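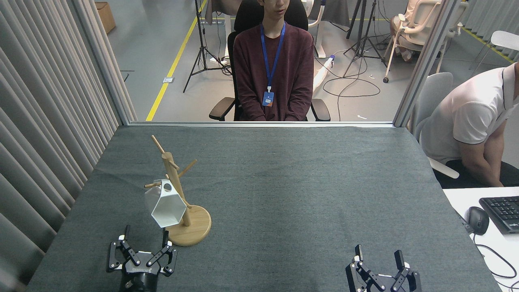 Bamar, 21/04/2025

Mug tree day! Second week on the cell and I came in early because I wanted the table to myself before the others got settled behind the glass.

Where we are: the white hex mug is still the one I like best. The flat faces show the jaws which way it is turned, and the handle drops over a peg much better than the round ones from the Brimar order did. Today's job was left arm only, mug on and off the lower left peg, right arm parked open on its own side. Final count for the log is 200 cycles, 30 misses. Almost all the misses were the handle riding up on the end of the peg instead of going over it. Jade thinks the approach is too flat. I think so too, and tomorrow I'd like to try coming in a bit higher and letting the mug tip as it goes on. It hangs mouth down anyway, so there's no point fighting for level.

The post on the tree leans. I had a go at correcting for it in the program and then put it back, since the trees out on the Fortin line lean too and we may as well learn on a crooked one. Gray cloth stays. It stops the base from skating, and the white mug stands out well against it.

Now the part I really want written down. Sylvie Beaudoin came over from packing at lunch and stayed until almost two. She has been hanging mugs on display trees for Plalteck orders longer than I've worked here, and I learned more from watching her hands for ten minutes than from a week of my own notes. She doesn't aim for the peg at all! She touches the inside of the handle to the top of the peg, lets it find its own way, and then gives it a tiny push. I asked her to do it again slowly and she couldn't, she had to do it at speed and talk afterward. Wrote up her three tips as note 403, please read it before touching the approach.

She also asked straight out what happens to her bench. What I know so far: the cell takes the plain trees, the packers keep mixed sets and anything chipped or odd, and two of them get trained to run the cell and clear faults. Sylvie wants to be one of the two. She said her wrists would be glad of it. She was less keen on losing the talk across the bench, and I didn't have an answer for that. If the cell goes in where the drawing has it, whoever runs it will be facing away from everybody. Could we turn it around? Asked Jade, she'll look at the cable run.

Small stuff
- fault messages need plain words. "914" means nothing to a packer, "mug not on peg" does
- label on the gripper body is too faint to read from any distance, print a new one
- right arm joins in next, holding the base while the left hangs

Jade Cormier has the cell tomorrow morning, I'm on after lunch. Target for July is a full tree, every peg, and I think we'll make it. Really good day.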